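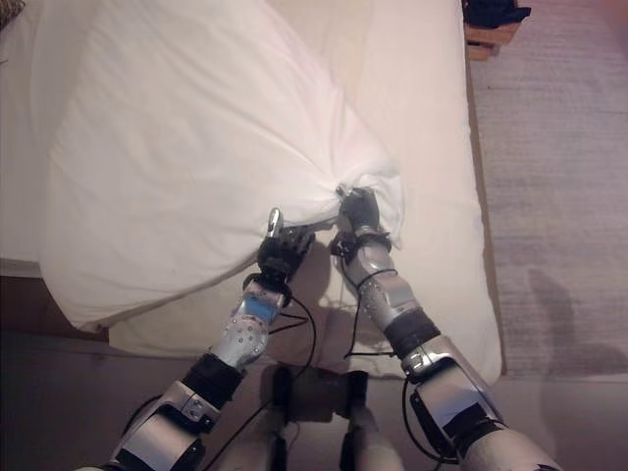
Both hands on the bedding, bedroom demo, Skevcombe open day.

Open Day FAQ - Skevcombe Robot House

Last updated 24th December. Typed up fast between emails, so if something looks off, ask.

When is the next open day?
March. Exact date goes on the booking page once the building confirms. Not before.

Is it free?
Yes. Need a ticket though. 200 tickets per open day, split over the morning and afternoon. No ticket, no entry, sorry, fire limit.

How do I get a ticket?
Booking page. One form per group, up to six people. You get an email with a number on it. Bring the number, phone is fine.

It says sold out. Is there a waiting list?
Yes, same form, tick the box at the bottom. People cancel the week before, so check your email then. Check spam too.

What will I see?
Household work. Bedroom demo is the main one: a two-armed robot handling a big soft bundle of bedding on a real bed. Then the kitchen demo (cups, a drawer, wiping down) and a table where the Curness people have spare hands opened up so you can see the insides.

Why bedding? Seems easy.
Try writing the code. A cup keeps its shape. A pillow or a duvet in its cover doesn't, it folds and sags and bunches up, and every grab changes where the next grab should go. Look at the creases around the grip in the photo at the top. Cloth is most of what our team works on.

How long is the bedroom demo?
Runs twice an hour. Plan on 20 minutes with questions. Some runs are quick, some are slow, some get stopped and restarted. We leave the restarts in.

Does it make the whole bed?
No. Parts of the job. Picking up, gripping, moving the bundle, straightening on a good day. Full bed start to finish is not on the program for March.

Is somebody driving it?
Depends on the run. Some are driven by an operator, some run on their own from the Stultska software. The sign by the door says which before each run starts. If the sign is wrong tell us, it happend twice last time.

Can I touch the robot?
Not the working one. Stay behind the tape when the arms are live. You can handle the spare hands at the Curness table, gently please, the fingers have lots of little screws and they do come loose.

Can my kids come?
Yes, any age. Under 12s with an adult in the room the whole time. Strollers park in the hallway, the bedroom is tight.

Is it loud?
Not very. Motors whine a bit. There is a beep before each run. First session of the morning is the quiet one, beep off, fewer people, pick that on the form.

Wheelchair access?
Ground floor, no steps. Bedroom has carpet. Front row space is kept at every demo, just tell the person on the door.

Can I take pictures or video?
Yes. No flash during a run, it bothers the cameras. Ask before filming other visitors.

How much does a robot like this cost?
We get this one the most. We don't sell them and don't quote prices. Ask the makers.

How many times have you run the bedding task?
2,811 logged runs as of this update. About 800 of those are from last summer. Success and fail both count in the log.

Can I get the data?
Not yet. A first set of 2,000 runs is being cleaned up for release. Leave your email at the desk if you want to hear when it's out.

Who do I talk to about school groups?
Shuzhen Lu runs school visits. These are seperate from the open day, smaller, and she can do a longer question session. Use the contact form and put SCHOOL in the subject line. Students looking for a placement, same form, put LU LAB.

Parking?
Small lot behind the building, fills early. Street parking after that. Bus stops across the road.

Food?
Coffee and water in the lobby. Nothing in the demo rooms, not even with a lid.

I lost something at the last one.
Box at the front desk. Two scarves, one kid's glove, a set of keys. Kept until the March open day, then donated (not the keys).

Question not here?
Contact form. Replies are slow over the holidays, back to normal in January.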